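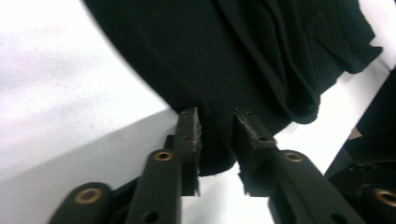 I have had two hand grippers on the bench since the start of September and I said I would write up how they compare, so this is that post. One is the Hadov, which I bought secondhand, and the other is a Pakus that I put together from a kit. Both have two fingers on a linkage, both have a camera looking down between the fingers, and both are held in the hand. I use them to record pick-and-place on soft things, mostly clothes and tea towels.

The Hadov first. It is 100 grams lighter than the Pakus and you feel that after an hour. The trigger has a short pull. The trouble is the pads, which are smooth silicone and get shiny with lint. On a cotton T-shirt they are fine. On anything knitted and thin they slide up the cloth and close on nothing, and you have to go back for a second try, which spoils the recording.

The Pakus has rough pads held on with screws, so they can be changed. It pinches black knit well. You bring the fingers down on either side of a bump in the cloth, squeeze, and a tuft comes up between them and stays there. The weight of the rest hangs off that tuft and the linkage doesn't spread. I did 43 lifts with each gripper using the same garments on the same white table. The Hadov dropped or missed 11. The Pakus missed four, and two of those were my fault for coming in too high.

The brass bushings in the Pakus joints need a word. Mine were tight when new and one side moved before the other, so the fingers met off centre. I took the links apart, cleaned the holes and put it back together with a bit of light oil. It has closed evenly since. If you build one, do this before you fit the camera, as you can't get at the inner pair afterwards without taking the bracket off again.

Cameras. The Hadov came with its own and I can't change much on it. On the Pakus I fitted a Fujimoto board camera with a wide lens. Dark cloth on a white table is hard for either of them. Left on auto, the Fujimoto sets itself for the cloth and the table goes nearly pure white. Fixing the exposure lower brings the table back but then the folds in black fabric disappear, and I need the folds more than I need the table. I have left it on auto for now. A grey mat would probably sort it out and I will try one.

Both run through the same Zorport controller, which logs finger opening and time. The only setting I changed was the baud rate. It lost its connection twice on the Hadov's cable and not at all on the other, so I suspect the cable.

I have 1320 clips saved from the two of them so far. The Hadov will stay on the shelf for boxes and cups, where the smooth pads don't matter. For cloth I'm using the Pakus. Next job is a spare set of pads, and a shorter finger if I can get one cut.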